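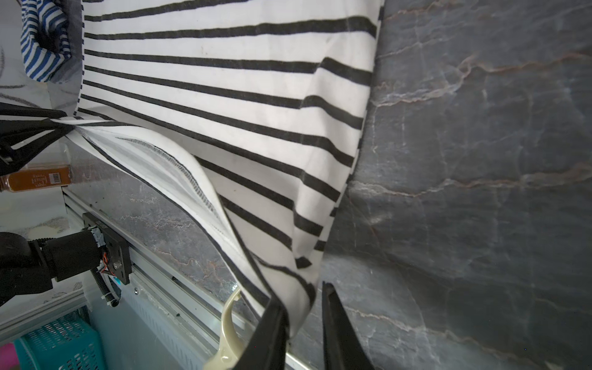

How often should you wash a cotton top in summer? After one wear if you sweated in it, and after two or three if you only had it on for a few hours indoors.

Margit Hellström gets this question more than any other at the Rønning laundry counter, and she says most people wash too hot and use too much soap. A full load needs far less detergent than the cap will hold. What doesn't rinse out stays in the cloth and makes it stiff, and after a few months dark colors start to look gray.

Turn knits inside out before they go in. The rubbing in the drum then falls on the back of the fabric – the side you don't see. Cold water is fine for anything that isn't stained or greasy. Towels and bedding can go warmer.

Two-color clothes need a little care the first few times. Wash them alone or with old things, take them out as soon as the cycle ends, and don't leave them in a wet pile. Color moves most when damp cloth sits pressed against itself.

For drying, shake each piece once and hang it by the hem, out of full sun. Heavy knits should lie flat on a towel.

The next mending evening at Rønning is in January, with 10 places. Beverley Bainbridge will show how to fix a dropped hem by hand, and Sverre Sundqvist is bringing the button box again. The cost is $5, thread included. Bring your own scissors if you have a pair you like – the shared ones are dull.

We use cookies to remember your newsletter settings. By continuing to read, you accept our cookie policy.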